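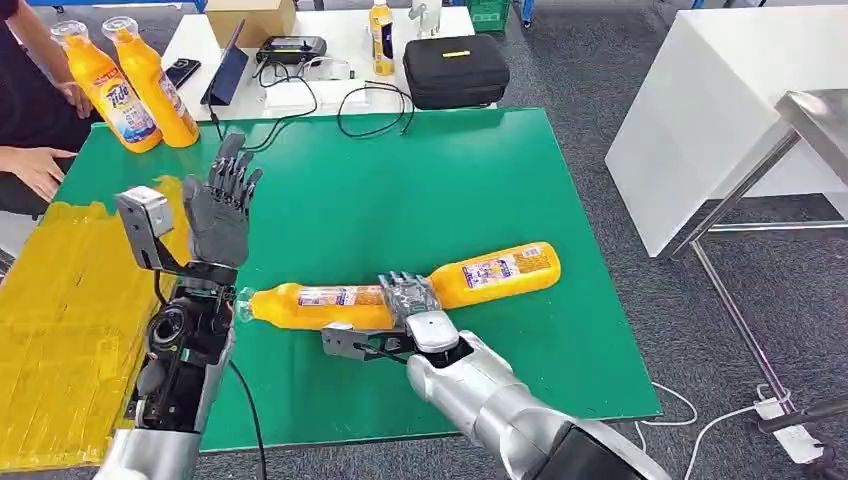

Friday, September 15, 2023

Water softener, day 19 since the resin change. Hardness at the kitchen tap is down to 6 grains from the August reading, using the Hendura strips. The Besson valve regenerates at night and the brine level drops as it should. Laundry is the remaining variable. An orange detergent bottle with blue and white on the label is the sort of thing I have always poured by eye, and soft water needs less of it. Dose cut by some 50 percent for tonight's towels, cold wash, Prurkell machine on the long cycle.
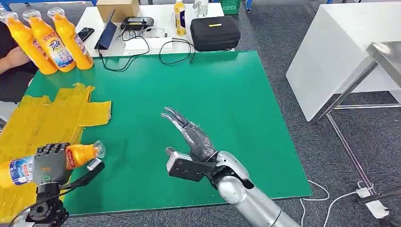 Salt

Eetu Vainio dropped off 8 bags of Umska pellets after work. Stacked them on the pallet — the bottom row was damp last winter. He thinks the bridging in the tank came from overfilling. Plausible. I will keep the level below the halfway mark and probe with the broom handle on Sundays.
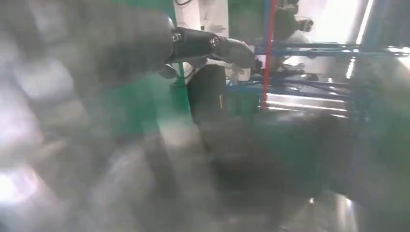 Two screws, dark arm.

Still to do: replace the O-ring on the bypass, log the meter before bed, check the drain line for kinks.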